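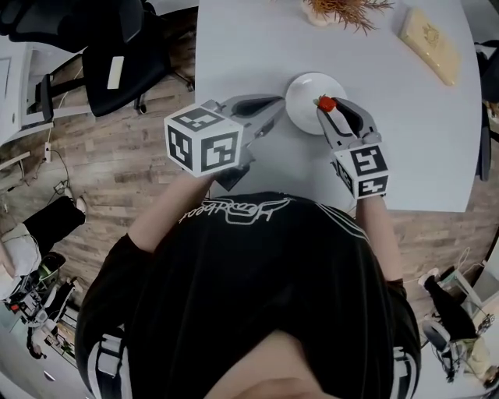
According to Ranasinghe, I have the whole thing backwards. The hardware is the cheap part now, the comment says, and anyone still arguing over the price of a gripper in a year like this one has missed where the money goes. Buy the tools, get people recording, worry about the robot later. The comment was left under my last piece on equipment budgets, it got a lot of agreement, and I have been chewing on it ever since.

I agree with half of it. The hardware did get cheaper. A pair of hand-held grippers with marker cubes on top costs a fraction of what a pair of robot arms costs, and a person can learn to pick up a strawberry with one in less time than it takes to fill out the purchase form. If the question is whether a small company can afford to start collecting its own demonstrations, the answer is yes. My question is a different one. Can it afford to keep going, and does anyone in the building know what they will have bought when the money runs out?

I spend my working life on the budget side of this. I have read a lot of equipment plans, and most of them follow the same shape. There is a page and a half about the tools, with model numbers and a nice table. Then there is one line that says "data collection, labor," with a round figure next to it that somebody typed in at the end. The round figure is the project. Everything above it is shopping.

Take the plan that started this argument. A mid-sized outfit in Arnholm wanted to automate some light handling work, fruit and small packaged goods, nothing exotic. The proposal asked for 6 hand-held grippers, 2 head cameras and a subscription to Plotora for storing and sorting the recordings. The target was 3,809 usable demonstrations by the end of November. I asked where that number came from, and I was told it was what the model needed. I asked how anyone knew. I was sent a chart.

I don't object to the number because it is odd. I object because a number that exact, with nothing behind it, tells me it came out of a spreadsheet working in reverse. Somebody had a budget, divided it by a guess at the hourly cost, and called the result a requirement. When the finance people see 3,809 they assume an engineer measured something. When the engineers see it they assume finance set a cap. Both sides go home happy and the plan gets signed.

Now look at what the labor line has to cover. Somebody puts on a strap, holds a gripper in each hand and moves fruit on and off a plate. Then they do it again, with the plate somewhere else. The tools have to be charged, checked and lined up. The recordings have to be looked at by a person with enough sense to throw out the bad ones, and the bad ones cost exactly as much to make as the good ones. The word "usable" in that target was doing a great deal of work, and it had no price attached. What share gets thrown away? The plan didn't say. If you don't know your reject rate, you don't have a cost per demonstration. You have a hope. 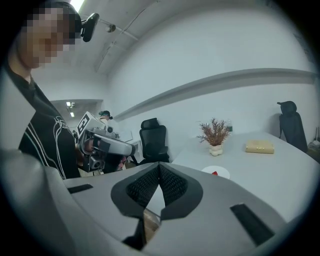
*Two hand-held grippers, one plate, one small red object.*

Space is the other thing left out. Proposals tend to treat the room as free, as if the table, the chairs and the floor had been waiting for a robotics program to come along. They are on somebody's books. So is the time of the people standing near the table who are not holding anything. I have yet to see a plan that counts them, and I have yet to see a working session without them.

Ranasinghe's reply to all this, further down the same thread, was that these are teething costs, and that they go away with practice. Some do. People get faster. But the things that get cheaper with practice are the things you have already learned how to do, and the sales pitch for this equipment is always about the next task. Strawberries first, then bottles, then soft bags, then whatever the customer wants in spring. Each one sends you back to the table. A plan that budgets for the first task and promises the fourth is asking you to sign a blank check in installments.

And then there is the robot. Remember the robot? In the Arnholm proposal it showed up in the second year, under a heading called "deployment options," with no figure at all. That bothers me more than the 3,809. The whole appeal of hand-held tools is that you can put off the expensive purchase. Fine. But putting off a purchase does not take it off the list. At some point a machine has to do what the person did, with fingers that match the ones in the recordings closely enough for them to be of any use, at a speed that somebody downstream can live with. If the arm you can afford turns out to be the wrong arm, you find out after you have paid for the data.

I'll give the other side its due. The old way was worse. I watched a program called Istus eat its full equipment budget on arms and a safety cage before a single useful trial had been run, and the cage is now holding up shelves. Starting small with cheap tools would have told those people more, and sooner. If hand-held grippers had been on the market then, I would have told them to buy a pair.

A pair, mind you. That is where I keep landing. I would sooner see a company buy 2 grippers and pay properly for 100 demonstrations than buy 6 and hope for thousands. With the first 100 you can write down how long each one took, how many went in the trash and what the reasons were. You can price the room. You can rent an arm for a short stretch and see if anything carries over. It is dull work and it doesn't make much of a slide, but then the next budget has a number in it that came from somewhere.

The vendors won't like that, and I understand it. A bundle is easier to sell than a trial, and the discount on the bundle is real. I would still ask them three things before signing. What does a replacement set of finger pads cost, and how long does it take to arrive? If we stop paying for the storage, in what form do we get our recordings back? Can you name the arm these recordings are meant for, in writing? On the Arnholm plan I got a clear answer to the first one. The second got me a link to a help page. I am still waiting on the third, and the discount expires before I expect to hear.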